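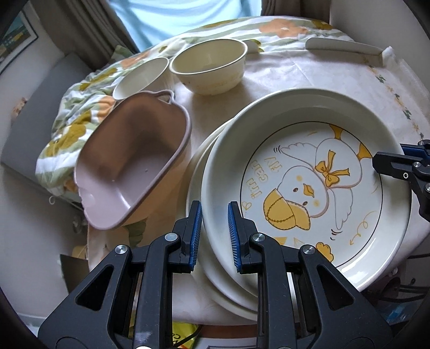
Clikden Community Help > Kits and tools > Hand-held grippers

Is the Fellovura two-hand kit any good for crockery, or should I start with one gripper?

mudlark_and_solder
Posted 2023-11-10

Hello all! I've been reading this board for months and I'm finally ready to spend some money. We're a small group that meets in a spare room at the Birkett workshop, and we want to start recording table-clearing tasks: picking up plates, moving bowls, stacking, that sort of thing. The Fellovura hand-held grippers look just right for it. One on its own is £400 and the two-hand kit is £800, so there's no saving for buying the pair, and I'd like to be sure before I order.

What I want to know is whether they cope with real dishes. Every clip on the shop page shows foam blocks and soft toys, which is lovely but tells me very little. Our bowls are all different heights, the plates are glazed and slippery, and some of the rims are quite thick. Does one hand get you most of the way, or do you end up wanting the second one straight off? Also, how long before the pads wear out? Thanks in advance, I'm very excited about this and trying not to be silly with the budget.

3 replies

tinribs
Regular

Buy the pair if you can stretch to it. I started with one and I loved it, but stacking was where I came unstuck. With a single gripper you can pick up a plate by the rim well enough, then you get to the pile and want something to steady it while you let go. A second hand makes that easy – one holds, the other places – and the recordings come out much smoother as well.

Some things I've learnt with mine:

Go in at the rim with the jaws already part open. Opening them when you're right over the dish knocks it nearly every time.

Deep bowls are easier than flat plates. One pad goes inside the wall, one outside, squeeze gently. A flat plate lying on a cloth gives you hardly any edge to get under, so practise those last. I spent a whole evening on one side plate and enjoyed it far more than I should have.

Put a cloth down. Plates skate about on a bare table when you nudge them. A cloth will ruck up if you drag across it, so lift and then move.

Don't squeeze as hard as you think you need to. The ribs on the pads do a lot of the work, and a hard squeeze tips a plate sideways.

Use dishes you won't cry over. I've chipped one saucer, and that was me setting it down too fast.

As for learning, I did 17 short sessions before I stopped watching my own fingers. After that it felt like using tongs. Really good fun, and friends who try it never want to give it back! 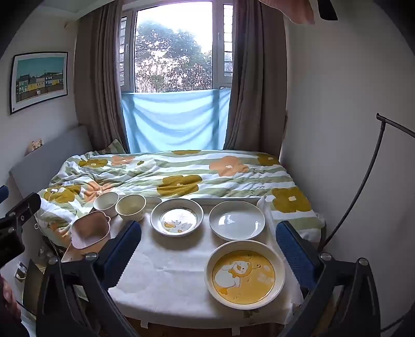
Do the pads leave marks on glazed dishes?

They haven't on mine. I wipe them with a damp cloth before each session, mostly to get the dust off, and I've used them on plain white plates where a smear would show up at once. I'd be more careful with anything that has gold or painted decoration right at the rim, because I haven't tried that for long enough to say.

On wear, the pads last well. I changed the first set in January and the second set is still in. They pull off and push on, and you don't need any tools. The screws at the joints are what I'd keep an eye on. Mine worked a bit slack and the jaws started closing slightly crooked. A quarter turn sorted it.

halfpast_kettle

one is fine to start with imo. get used to it then add the other. they don't have to be bought together, the second one pairs up with the first from the settings page and it took me 13 minutes including finding the cable

only thing i'd say is check the cable length if your desk is far from the table, mine wasn't long enough

signal_box_sue_the_cat
Regular

Agree with tinribs about the pair, with one extra thought. Try before you buy if you can get over to Tolley. The Clikden open bench there has a two-hand kit out on most Saturdays, and you can bring your own bowls. I took a rice bowl and a big serving plate. The bowl was a doddle. The serving plate was heavy enough that my wrist gave up well before the gripper did, so do think about weight – you're holding the tool and the dish together, out at arm's length, and it adds up over an afternoon. We swap over after every few runs now.

Clear more room round the table than you expect to need, too. With two hands going, your elbows stick out and you'll want to reach the back of the table without leaning on the front of it.

mudlark_and_solder

Brilliant, thank you all. I'm going to Tolley with a bag of mismatched bowls, and if my wrists survive I'll order the pair. Will measure for the cable first!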